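Notebook, Lestix storage bench, third entry on the under-counter cabinet

Start 10:20 a.m. Carrying on from the last entry, where I wrote that I didn't believe the sizing note. I still don't.

Quick recap for whoever picks this up. The Jason layout sheet wants the open section of the laundry counter run entirely on gray bins, two to a level, with loose bottles parked in whatever space is left between them. The sheet calls that space a "day slot." I call it a gap. The argument for it is that you use the bottle several times a day, so it should live where your hand already is, and the bins can hold the things you want once a week. Fine on paper. My objection is that a gap between two bins only stays a gap as long as people put the bins back where they found them, and I have never worked in a room where that held for more than a couple of days.

First question today was whether a plain water bottle sits sensibly on the upper board at all. It does. Clear plastic, ribbed, blue running horse on the label, nothing special about it. Label faces out, and there is bare board between it and the right-hand bin. I'd have liked more. The sheet asks for 9 inches clear between bins and I don't see why that number was chosen, other than that it divides nicely into the drawing. 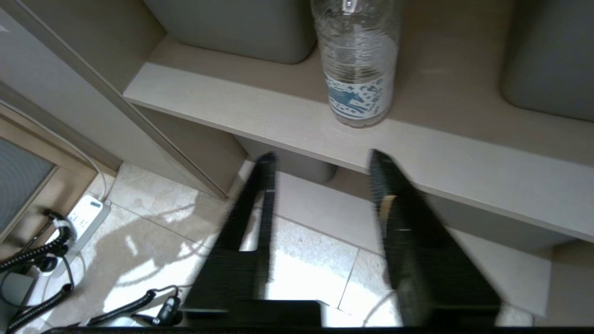
Upper board, bottle near the front edge between two gray bins.

Things I noticed while reaching in:

The bottle wants to come forward. You put it down where your arm gets tired, and that is close to the front edge. With the bins set back a little, the bottle becomes the thing nearest your knees. The sheet shows it centered front to back. I doubt anyone will do that twice.

The bins have rounded lower corners. It looks nice, but it means you can't judge the gap by looking at the base of the bin, you have to look at the side. I misjudged it both ways this morning.

The lower level is poor for anything you need to see into. The board above hides the tops of the lower bins unless you crouch. I'd put things there that you already know are there, spare cloths, refills, and leave it at that. The sheet has "daily cleaning" on the lower level. Crossed out in pencil on my copy.

No view yet on the load figure. The shelf is said to carry up to 114 pounds. I have no way of checking that here and no wish to. I would only say that a load figure for a board is a different thing from a load figure for a board with somebody leaning on it while they hunt for a clothespin. Leave it out of the handover until we have the paper behind it.

11:45 a.m. Stood back and looked at the whole run from the front. It reads better than I expected. The flap for trash on the left, the open section next to it, washer at the right-hand end. The order makes sense for laundry. You empty pockets, you throw out what was in them, you load.

What bothers me is the top. The counter is good marbled stone-look stuff and both ends of it already have something parked there, a big teal thing with a horse on it at the left and a gray fabric bag at the right. So much for the clear worktop in the drawing. If the counter is where bags land, then the bins underneath haven't taken in what they were meant to take in. Either the bins are the wrong size for bags (I think so) or the open section needs one place with no bin in it.
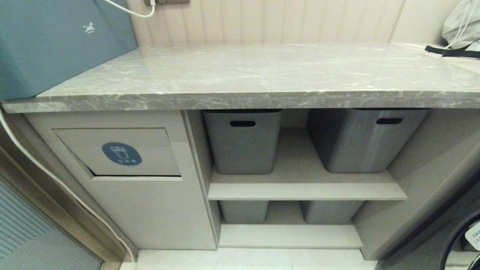 Worard test room, March

Second half of the day. I tried to be fair to the sheet and work through its own list, even the parts I think are silly.

Handle holes. The oval cutouts are near the top rim, which suits the upper level well enough. You hook your fingers in and pull. On the lower level the same hole is up under the shelf, so you end up pulling from the front edge of the rim with your fingertips. A second hole lower down would fix it and let the dust in. I'd take the dust.

Trash flap. The bottom edge stands a little off the cabinet. Could be how it is meant to rest, could be the hinge. I pushed it and learned nothing. The blue sticker with the bin on it does its job, you can't mistake it. Ask Gilani Joinery for the resting position before we write it up as a fault.

Cable. The white one comes off the wall outlet, goes over the teal box on the counter and there's white cable again down the left side of the cabinet, near the flap. I don't like a run of cable next to the one door people will open with their hands full. The sheet doesn't mention cables at all, in either version. Clip it to the side or move it, I don't mind which.

The bottle on the floor of the run. This was my own addition. If the gap on the board closes up, where does the bottle go?

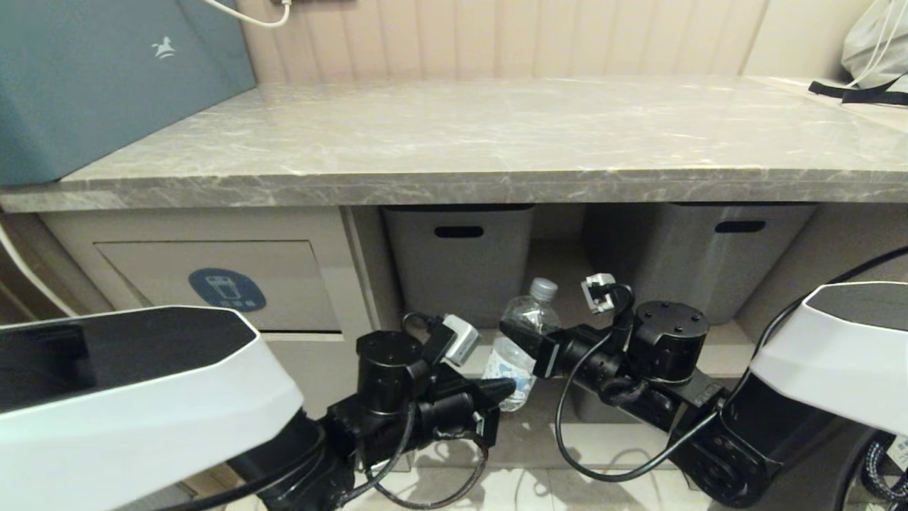

My guess is low down in front, because it's the only place left that takes no thought. That's a bad answer for feet, and for anyone carrying a basket toward the washer with no view of the tiles. It is also a bad answer for the lower bins, which can't come out until the bottle moves. So the "day slot" has to be a real thing with edges. A low divider would do it. A strip of tape would do it for a week.

I measured the opening for the divider and got 46 inches, against a rounder number on the sheet. Measured again from the other side, same result. I'm trusting the tape.

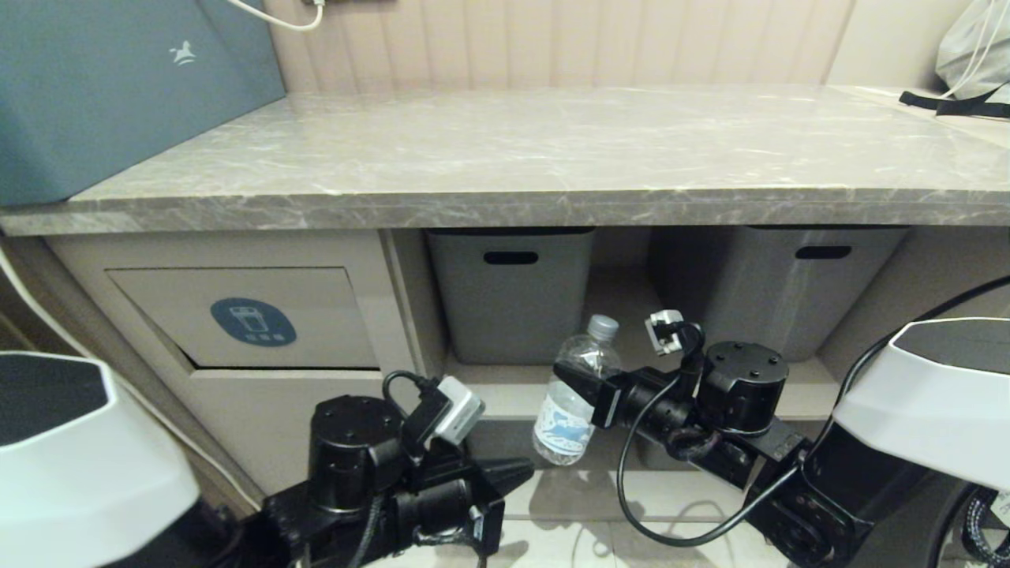
R. Gilani, workshop technician, storage bench (and before anyone asks, no connection with the joinery)

Where I've got to by 4 p.m.

Keep the gray bins on the upper level. They're plain and they slide, and I can't find a real complaint apart from the corners.

Lower level, not convinced. Try one wide bin in place of the pair, pulled from the front.

The gap gets a divider or it comes off the sheet. I won't sign "day slot" as it stands.

Counter ends: hook or shelf for bags. Somebody will say this is outside the scope of Lestix. It's on top of the cabinet we are testing, so I'd like to hear why.

Still open: cable, flap, where the 9 inches came from, paper for the load figure. Also need more tape, the roll in the second drawer is nearly gone.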